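Contra el juego completo

Opinión
Hiba Ghanem

En la calle donde vivo cerró en noviembre la última tienda que vendía tapas sueltas. Tapas de olla, de tetera, de termo, de azucarero. El local se llamaba Kelemen, tenía un escaparate estrecho y un mostrador con cajones hasta el techo. Si uno llevaba la olla, el dependiente medía la boca con una regla metálica, abría un cajón y ponía una tapa encima. Costaba poco. Salías con la misma olla con la que habías entrado y no volvías a pensar en ella en diez años.

Ahora, para reponer una tapa, hay que comprar la batería entera. Lo comprobé la semana siguiente al cierre. En los almacenes Jarnard pregunté por una tapa de veinticuatro centímetros y me enseñaron una caja con 6 piezas, todas del mismo color, todas con la misma asa. Pregunté si se podía comprar solo una. La vendedora consultó el ordenador y me dijo que el código de artículo correspondía al juego. Fue amable. No tenía otra cosa que ofrecerme.

Quiero defender algo que parece menor: el derecho a tener una cocina desparejada. Me refiero a una cocina hecha por acumulación, con lo que vino de una casa anterior, lo que regaló una tía y lo que se compró un martes de mercado porque hacía falta. Casi todas las cocinas que he conocido eran así. La de mis padres tenía cuatro modelos de plato hondo y a nadie se le ocurrió nunca que eso fuera un problema que resolver.

La idea de que los objetos de una casa deben combinar entre sí es bastante reciente para la mayoría de la gente. Durante mucho tiempo el juego completo fue cosa de bodas y de vitrinas. Se sacaba para las visitas, se lavaba a mano y se volvía a guardar. Para diario estaba lo otro, lo que podía caerse al suelo. Lo que ha cambiado es que el criterio de la vitrina ha pasado al armario de abajo, y con él la costumbre de sustituir el conjunto cuando falla una parte.

Mi vecina Widad Sabbagh ha vaciado dos veces su cocina en 6 años. La primera vez porque se mudó. La segunda porque se le rompieron tres tazas de un servicio de la marca Grister que ya no se fabricaba. Bajó el resto a la calle en una caja, en perfecto estado, y compró otro. Cuando le pregunté por qué no había añadido tres tazas cualesquiera me contestó que le habría dado vergüenza ponerlas en la mesa. La entiendo, y no lo digo con ironía. Yo también he escondido al fondo del estante una taza que desentonaba.

Pero conviene mirar de dónde sale esa vergüenza. Una taza distinta no enfría antes el café. Un cazo con otro mango hierve la leche igual. El desgaste tampoco impide, por sí solo, que una cosa sirva: la pintura se va mucho antes que la función. Hemos aprendido a leer el roce y la mancha como una falta de cuidado del dueño, cuando con frecuencia indican lo contrario, que el objeto se ha usado a diario y que alguien lo ha lavado y guardado todas las veces.
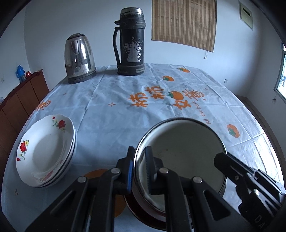
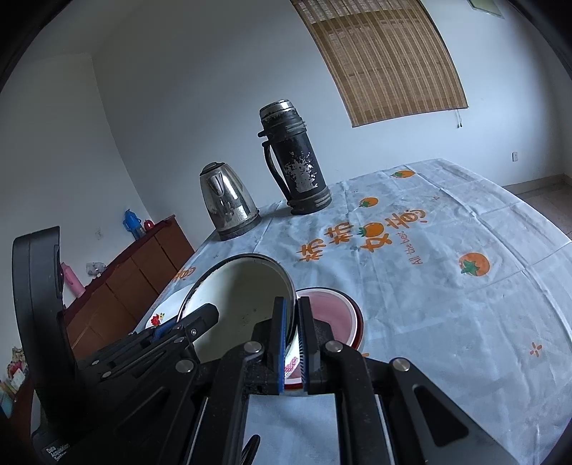 Un hervidor eléctrico y un termo negro con la pintura saltada, en la primera fotografía; un cuenco esmaltado blanco de borde oscuro, en la segunda.

Hay un argumento económico a favor del juego completo y debo recogerlo. Fabricar en serie y vender en bloque abarata la pieza. Rami Awwad, que llevó durante años las compras de un hotel en Teltumholm, me lo explicó con paciencia: un pedido de 2.000 platos iguales se negocia, se apila y se repone sin pensar. Si cada habitación tuviera una taza diferente, el almacén sería un desastre. Tiene razón en lo que respecta al hotel. Una casa, sin embargo, no repone por centenares. Una casa repone de uno en uno, y justamente esa compra es la que se ha vuelto difícil.

También existe el argumento del espacio. Los platos iguales se apilan mejor y las fiambreras iguales comparten tapa. Es cierto, y en un piso pequeño pesa. Yo misma tengo fiambreras de un solo modelo y no pienso renunciar a ellas. Lo que discuto es que una ventaja práctica para las fiambreras se haya convertido en una norma de gusto para toda la cocina, incluidas las cosas que nunca se apilan, como una jarra o un colador.

El esmalte es un buen caso. Mi amiga Najwa Harb heredó de su abuela una colección de fuentes esmaltadas y durante un tiempo no supo qué hacer con ellas. Había leído que estaban de moda, y también que una fuente desconchada debía tirarse. Las revisó una a una. Las que habían perdido esmalte por dentro, donde toca la comida, las dedicó a macetas y a guardar pinzas. Las otras siguen en uso. Le llevó una tarde y no compró nada.

Esa clase de revisión, objeto por objeto, es lo que el juego completo nos ahorra, y creo que salimos perdiendo. Quien sabe qué cazo se pega y qué cuchillo corta conoce su casa. Quien cambia el lote cada pocos años tiene que volver a aprenderlo.

No pido que se prohíban los juegos ni que nadie cocine en cacharros rotos. Pido dos cosas bastante modestas. La primera, que los fabricantes vendan piezas sueltas de lo que está en catálogo, con su código y su precio, y que mantengan las tapas y las asas a la venta unos años después de retirar el modelo. La segunda depende de nosotros: poner en la mesa la taza distinta cuando viene alguien, sin disculparse.

El local de Kelemen sigue vacío. Mi olla tiene de momento un plato llano encima, que le queda un poco grande y deja salir el vapor por un lado.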